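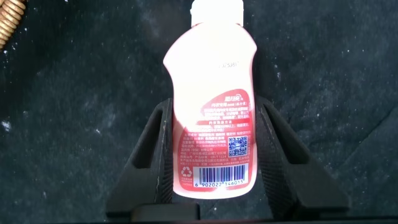 The grip fault on Bilyk started on my shift, so for a while everyone decided it was my fault, too. Bilyk was the arm in cell two at Zarkus, and my whole job was to hand it things out of a tote and write down whether it dropped them. Shampoo, soup, dog vitamins, whatever Welline had shipped us that week. I liked the laundry bottles best. The one with the red label and the white screw cap had a bit of a waist to it, and the black fingers would come in from both sides and sit there against it so nicely that you forgot how hard they could push. I forgot, anyway. I'd been there long enough to forget and not long enough to get a chair with both armrests.

7 min read

So, the night it happened. We were trying to get through a big batch before the Cendano people came in to look at the numbers, and I was talking to Larysa Stasiv over the top of the guarding, mostly about her sister's wedding (there was a fight brewing over the band). The lights dipped. It was just a blink, the kind where the microwave loses its clock. Bilyk stopped with a bottle in its hand, the stack light went amber, and I did what the card on the post told me to do. I hit the stop, opened the gate, took hold of the bottle, and called for a release.

It didn't release. It squeezed.

I want to tell this part right, and I've told it so many times that it has gotten slicker than it was. There was a pop, and then the cap went past my ear, and then I had detergent in my eyebrows and all down my shirt and I was standing there holding a bottle that was suddenly a lot thinner than before. My thumb was maybe an inch from the finger. I said a word. Larysa said the same word, louder, and yanked me backward by the belt loop, which ripped, and those were my good jeans!

"Did you hit the stop?" she said.

"I hit the stop!"

"Then why is it still moving?"

We both looked at the stop button. It was down. The arm was dead still, every joint of it locked, exactly like it should have been. Only the fingers were still going, very slowly, creaking, trying to close on what was left.

Larysa pulled the big red handle on the wall and killed the whole cell, and it got so quiet I could hear soap dripping off my elbow.

The meeting the next morning was not my favorite meeting. There was a man from upstairs with a nice pen who kept asking me where my thumb had been, like he was disappointed in it. He had a printout saying Bilyk had made 2,469 picks without an incident, and he'd read that number out and then look at me. Operator handling, he wrote. I could read it upside down. I smelled like a clean towel for days, by the way. It gets in your hair.

But Larysa had stayed late with the log. She's stubborn about logs. She had pages of it on the table, and she'd drawn a box around line 1,031 in green marker, and she slid it over to the man with the pen and didn't say a thing until he'd read it. 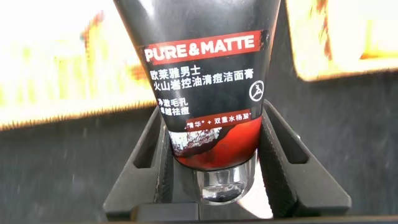
Why did the gripper keep closing after the stop was pressed?

The stop cut power to the arm, but the gripper was wired to a separate supply that stayed on. When the lights dipped, the gripper rebooted and lost its force limit. It came back thinking it should close to 14 millimeters, a width left over from some old test, and push as hard as it could until it got there. My release command was sitting in a line behind that one.

She'd tried it again herself with the gate shut, standing well back, using a force gauge where the bottle would go. It read more than 90 newtons and was still climbing when she pulled the handle. I thought about my thumb quite a lot at that point. I put it in my pocket.

The man crossed out operator handling. He did it with one neat line and didn't say sorry, but he did ask if I wanted a coffee, and I said yes and then let it go cold out of spite.

They put the gripper on the stop circuit, where it should have been from the start. They changed the reboot so it comes up slack and stays slack until a person tells it otherwise, and they gave me a new card for the post with NO HANDS INSIDE on it in letters you could read from the parking lot. By October we were running totes again. I went back in on the first day with the wall handle pulled and a lock on it, and my own key in my own pocket, and Larysa stood by the gate with her arms crossed, telling me about the band.

"They went with the accordion guy," she said.

"No!"

"Wipe down the left finger. You missed some."

I had. There was a little crust of soap way down in the ridges, pink, gone hard as candy, and I had to pick it out with a toothpick.

38 shares
6 comments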